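Nov 12, 2018

Right, small bits! I've been sorting screws, picture hooks and odd buttons for years and still lose the one I want, so these are the habits that have stuck.
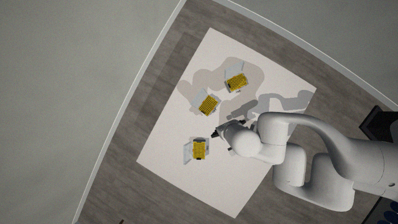
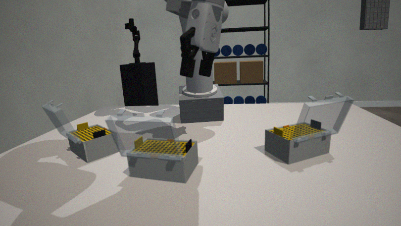 Tip each jar out on an old towel so nothing rolls off — I learnt that in August, on my knees under the cooker. Anything rusty goes straight out. Label the front as well as the lid, or you'll be lifting all 9 to find a washer.

Wondimu Belay swears by a magnet in a sandwich bag for picking up spilt pins (turn the bag inside out and they drop off). I keep 25 spare bags in the drawer now.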